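In Defense of Fake Fruit

I have owned a bunch of artificial grapes for eight years. They came from a going-out-of-business sale at Gautier, a housewares store two towns over, and they have sat on one surface or another in my home ever since. They have been in the kitchen, on the hall table and, for one winter, in a box in the garage. I put them back out in March. I think they belong out, and I would like to make the case for fake fruit in general, which gets treated worse than it deserves.

The usual complaint is that fake fruit is dishonest. It pretends to be food. A guest reaches for it, feels the hard skin and is embarrassed. I have watched this happen exactly one time, and the guest was four years old. Adults know. They know from the shine and from the fact that the bowl never goes down. A painting of a pear fools no one either, and we don't accuse it of lying.

The second complaint is dust. This one is fair. A bunch of grapes has a lot of small gaps, and dust goes into all of them. I rinse a bunch under the faucet with a drop of dish soap, shake it over the sink and leave it on a towel overnight. It takes three minutes of work. A real bowl of fruit asks for more than that every week, between the shopping, the sorting and the fruit flies in August.

What fake fruit gives you is a color that stays put. People choose a wall paint with great care and then leave the rest of the room to chance. I wanted a pale green near white, and I wanted it in January as well as June. Flowers don't do that for 50 weeks of the year unless you have a florist's budget. A plant might, if you have the light for it. My kitchen faces north and the last plant I kept there lasted until Thanksgiving.

Where people go wrong is the setting. They buy a heaping bowl of mixed fruit – apples, lemons, a banana, a pineapple if the store had one – and set it in the center of the dining table as if it were dinner. Mixed fake fruit looks like a display in a model home. One kind in one color looks like a decision. I would also skip the bowl. A bunch of grapes has a shape of its own and can lie flat on a shelf, a tray or a bench.

White slats are the best background I know for pale green. The light color keeps the fruit from going gray, and the lines between the boards give the eye something straight to set against all those ovals. Glossy grapes pick up white highlights too, and those look right next to white boards in a way they never did on my old brown counter.
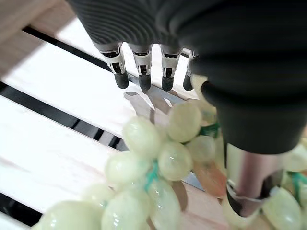

What to look for when buying

Color comes first. Most cheap grapes are either a loud lime or a purple close to black. The good ones are paler than you expect and a little see-through, so that light gets into the fruit as well as bouncing off it. Hold the bunch up to the store window. If no light comes through at all, put it back.

Shape comes second. Oval grapes look better to me than round ones, which tend to read as beads. Check the seams. Every molded grape has one somewhere, and on a decent bunch you have to hunt for it.

Then the stem. I bought a second bunch from Flillow last fall and the grapes were very good, but the stem was a bright green wire with fuzz on it. I turned it to the back. Siltard makes a heavier bunch with a better stem, and the weight helps it settle when you lay it down. The Cendwood catalog lists 738 kinds of artificial fruit and greenery, and I'd say most of them should be left in the catalog. The single bunches toward the back are worth a look.

Don't pay for scent. Some bunches come perfumed and the smell is closer to candy than to fruit. It fades in a month or two and leaves the grapes a bit sticky, so the dust problem gets worse.

I know people with better taste than mine who will never have this stuff in the house, and I'm not out to convert them. They keep driftwood, or a stack of books no one opens, or one of those wooden bead garlands. Those things get dusty too. A room needs a few objects whose only job is to be looked at, and I don't see why a bunch of green grapes should have to apologize for being one of them.

Mine are staying out through the summer. After that I may try them on the windowsill.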